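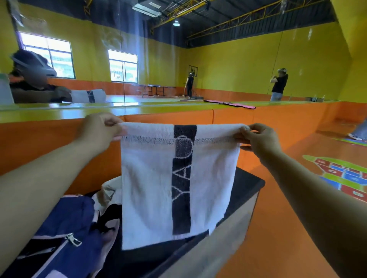

White gym towel with the black stripe

Reading time: 4 minutes

I've had a lot of emails asking about this towel, so it finally gets its own page. It's a plain white terry cloth with a wide black stripe down the middle, and YAO woven into the stripe in white letters that run sideways, bottom to top. There's a flatter woven band in a greyish tone across the top hem, and that's where I always pick mine up when I shake it out.

I like terry for the gym. I've tried the thin microfibre sort (we stocked one for a summer, you may remember, it was called the Lu) and it packs down to nothing, but it clings to your face and I never got used to it. Cotton terry feels like a proper towel! The price you pay is bulk. Folded in half and rolled it takes up a fair bit of a small kit bag, so if you're also carrying a tracksuit and a spare shirt you'll want to think about what goes in first.

Size-wise, go by what you want it for. Ours is a hand-to-middling towel, good for laying over a bench or slinging round your neck between sets. It won't wrap round you after a shower, and Dumisani Shezi, who does our orders, would like me to say that in large letters because he handles the returns. If you want a shower towel, the Zelov is the one to look at.

Washing

Wash it once before you use it. New terry sheds a bit, and if the first wash is in with your navy kit you'll be picking white fluff off it for a week - I speak from experience. After that it can go in with the other pale things, warm wash, no softener. Softener makes it feel lovely and then it stops soaking anything up. I peg mine outside when I can and give it a good hard snap first, which lifts the loops back up.

Please don't leave it balled up in the bottom of the bag overnight. I know, everybody does it, me included.

What I carry with it

People ask what else goes in the bag, so, my usual lot: one towel, a tracksuit top, bottoms, a shirt to change into, socks and a small pouch for keys. I tip the whole lot out on the bench before I pack up and sort it there, jacket flat first so the zips are all on one side, then the soft stuff inside it. It makes a sort of parcel, and the towel goes on top, where I can get at it without unpacking everything.
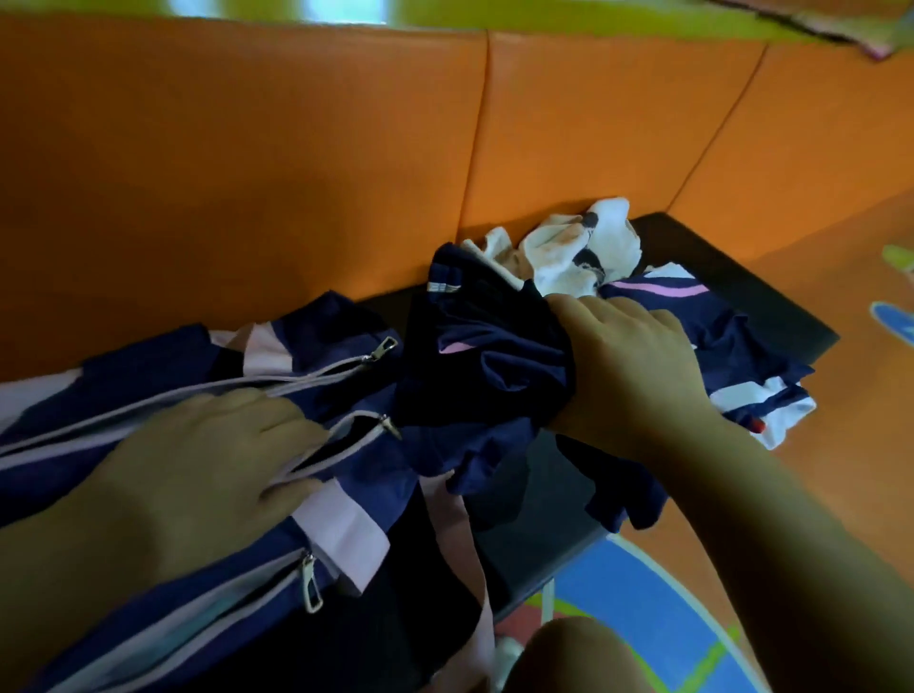
Sorting the navy and pink kit on the bench, tracksuit jacket to the left.

If your jacket has zipped pockets, close them before it goes in the wash or the bag. Metal pulls catch on terry loops, and one pulled loop soon has friends. (Snip it level with scissors, don't tug. The towel won't unravel.)

Ordering

We keep these in the Grirkelness shop and send them out from there too. The last batch was 200 and more than 110 had gone by the start of August, so there should be plenty left for now. There's a limit of 12 per order unless you're a club, in which case write to Si-woo Min and she'll sort out a price with you. Post normally takes 2 working days once it's left us.

One colour only, sorry. I've asked about a version with the black and white swapped round and I'm still waiting to hear. If it comes off I'll add it to this page.

Filed under: Kit bag > Towels & cloths

Contact the shop | © Grirkelness | Back to top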